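Junadar wooden plate rack - four months in and I love it

I went back and forth on this for ages. A dish rack is a dish rack, right? You lean plates on it and they stay put. But my old wire one from Trolteritz had started shedding its coating, and I was tired of picking little white flakes off the counter, so back in September I ordered the Junadar and figured I'd send it back if it annoyed me. It did not annoy me!

First thing, it's real wood and it feels like it. Light color, sanded smooth, no splinters anywhere and I ran my hand along every rail looking for one. It comes in one piece, so there's nothing to put together and no bag of tiny screws. It has 8 slots, and I've never filled all of them (small household, lots of bowls), but I like having the extra room because I can leave a gap between plates and the air gets in.

The pegs are what sold me. They're short and a bit chunky, and the plates sit between them without wobbling. My everyday plates are on the thick side, with a raised rim, and those were always a fight in the wire rack. With this one they drop right in. Thin plates lean a little more but I haven't had one slide out. The big serving platter is too wide, so that still gets dried by hand and put away, same as always.

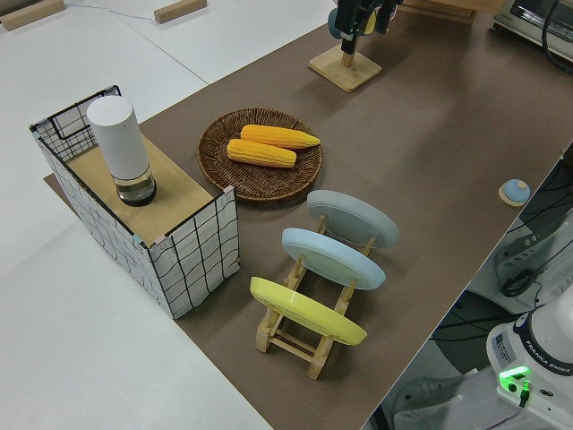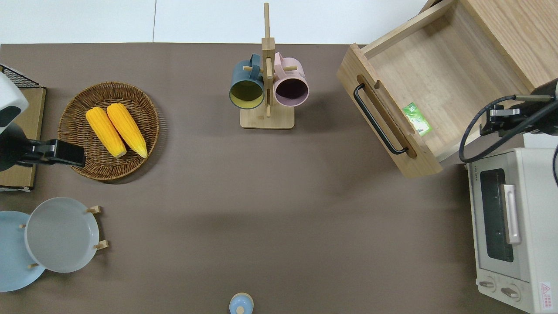 Plates in the rack, mugs on the tree, corn in the basket.

I should say something about the mug tree too, because I bought it the same week and the two look great together. That one is from Povasier, and the wood is close enough in color that my sister-in-law thought they were a set. Square base, nice and flat, post goes straight up. The pegs are short, which I worried about, but my mugs have fairly roomy handles and they hang fine. If yours have those tiny handles you can barely get a finger through, measure first. I'd also put mugs on opposite sides to keep the weight even - I loaded up one side the first night and didn't love the way it felt when I bumped it.

Okay, back to the rack. Care is easy. I wipe it down at the end of the day and once a month I rub in a little mineral oil, five minutes tops. There's one faint water mark on the bottom rail from the week I was lazy about it. It does need a towel or a tray underneath if your plates are going in dripping, since there's no drip tray in the box. I'd happily pay a few dollars more for one that fit, so Junadar, if you're reading, please make one!

Other small gripes. The legs are plain wood with no rubber feet, so it can slide on a slick counter if you shove a plate in hard. I stuck felt dots on mine and that fixed it. And the box was way too big for what was in it, with enough paper to wrap a piano.

I read a lot of the reviews before ordering (there were 2,944 of them, I did not read all 2,944) and the most common complaint was that it looks smaller than people expected. Fair enough. Check the measurements against your counter. For me the size is a plus, because I can pick it up with one hand and move it to the table when I want the counter clear for rolling out dough.

Would I buy it again? Yes, and I already did, one for my mom. She keeps cutting boards and pan lids in hers, which I'm now thinking of copying.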